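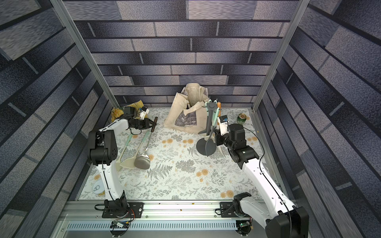 20 January 2026
Notebook, Salteck walking guide, Miltutside chapter

Back from the island and typing this up before the salt dries on my notes. Ferry out was late. Ferry back was early, which is worse, and I watched it pull away from the wrong end of the harbor with a sandwich in my hand. Next one was two hours later. The timetable on the harbor wall is the September one and should be treated as literature.

Fix for the draft: tell readers to check the board inside the ticket hut, not the one outside. The hut opens when the ferry is in sight, so this advice is of limited use, but it's what we have.

Route as walked: harbor, chapel steps, cliff path to the Gitell lighthouse, down the back side to the cove, return by the salt pans. Our current text gives it as 7 kilometers. My tracker made it 8, and I only got lost once. I'd print 8. Readers forgive a walk for being shorter than promised.

The legend. Every version I collected disagrees with the one we printed. Ours says a bride cursed the island when her boat was turned away in a storm. The woman at the bakery says it was a monk, and that he cursed only the well. The man selling tickets says there was no curse until the hotel was built, and then he wouldn't say which hotel. There is one hotel. I slept in it. The shower has opinions but I wouldn't go as far as curse.

Suggest we run the bride and the monk side by side, short, and drop the line about "locals still refuse to stay after dark." Locals were playing cards in the bar until well past midnight and one of them took money off me.

The well: it's behind the chapel, with an iron grate over it and a padlock. The draft says you can toss a coin and make a wish. You can, if you don't mind the coin bouncing off the grate and landing in the nettles. There were several in there already. I left mine.

Chapel steps are uneven and slick on the shaded side. Handrail stops halfway for no reason I could find. Add a warning. Also the chapel was locked, and the note on the door gave a phone number with a digit missing.

Cliff path is the best part and the draft undersells it. Two benches, the second one far better, with the whole channel below and the mainland looking small and well behaved. Wind was fierce at the top. Lost the page with my lunch prices on it, so somebody else will have to find out what soup costs.

Lighthouse: closed for winter. Our text says "open most days," and I'd like to know who wrote that and what they meant by most. The outside is worth the walk anyway. There's a flat rock on the lee side, out of the wind, good for sitting. I counted on the cafe there being closed too and was right.

The cove. Draft calls it a sandy beach. It's pebbles, and they are the kind that get into a boot and stay for the rest of the trip. Water very clear, very cold, tested up to one ankle. The ladder into the sea has been taken in for winter, bolts still sticking up out of the rock. Watch for those, I found one with a shin.

Salt pans: nothing working this time of year, just flat squares of sky. Good light late in the afternoon. The path along the edge floods, and the detour runs through a yard with a goose in it. I don't know how to put the goose in a guidebook. Maybe a symbol on the map.

Room at the hotel was number 18, top floor, sea view if you stand in the bath. Clean, warm enough, breakfast was bread, cheese and a boiled egg that had been thinking about it for a while. I'd still recommend it, given the competition.

Maps. The Tanabe sheet has the back path right and the chapel wrong. Our own map has the chapel right and leaves off the back path entirely, along with the salt pans and a fair bit of coast. Use Tanabe as the base and move the chapel.

To do
Change distance to 8 km
Rewrite legend box, bride and monk, no dark hints
Lighthouse hours: write to the harbor office, expect nothing
Beach to pebbles, everywhere, including the caption on the back cover
Ask for the winter ferry times in writing
Soup
Replace left boot laces before the Salteck north coast walk, mine are mostly knot now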